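Robot Software Lab -- notes, session 13
Radek Zelenák

Topic: camera frames, and when NOT to close the gripper.
Sim is Stelinov, planner is Baltasa. Update both before you start, the October build breaks the frame tree.

One body view, one gripper view:

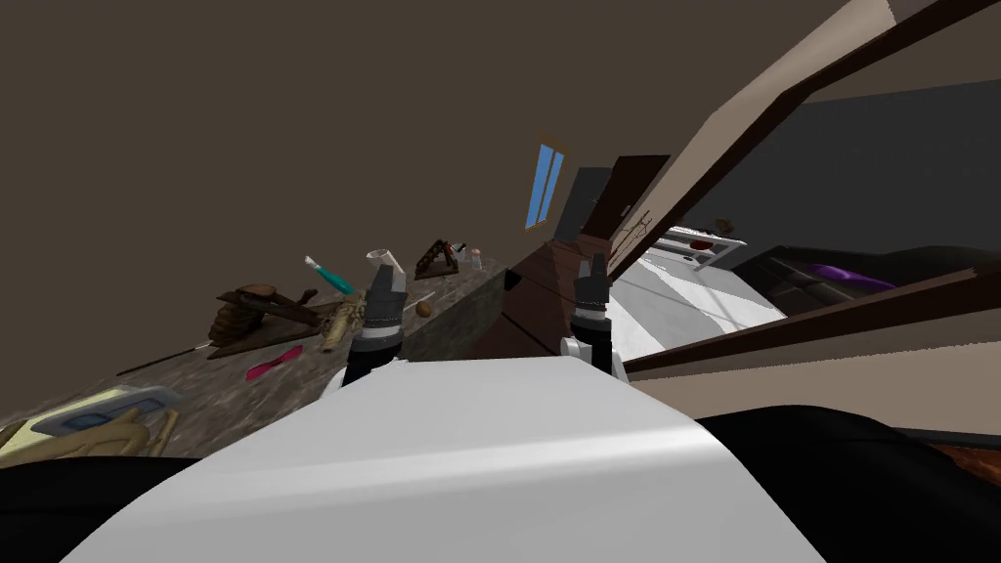
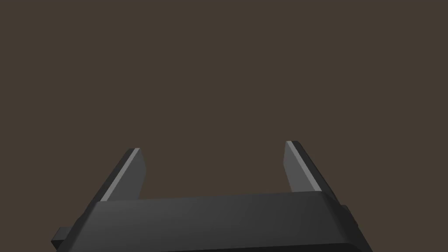
Frames first. Every detection comes in camera coordinates. Planner wants base. Do the transform ONCE, in the perception node, never again downstream. Most bugs last year were a double transform.

Tilt -- do not assume image up = world up. Take gravity from the base frame. If you fit the counter plane, check the normal against it, reject if off by more than 36 degrees.

Gripper logic:
- no target in wrist view -> hold open, do not close
- target seen by one camera only -> replan, move wrist, look again
- both agree -> approach, then close slow

Timestamps!! Match the two streams before you compare anything. Stale wrist image = you grasp air and the log looks fine.

Clutter: small stuff merges into one blob if the cluster radius is too big. Start small, go up. Thin things tend to dissapear first.

Homework: replay log 801, find the step where the wrist transform goes wrong. Then same for 1737 (harder). Half a page, plus the fix. Send to me, not to the Cokska list.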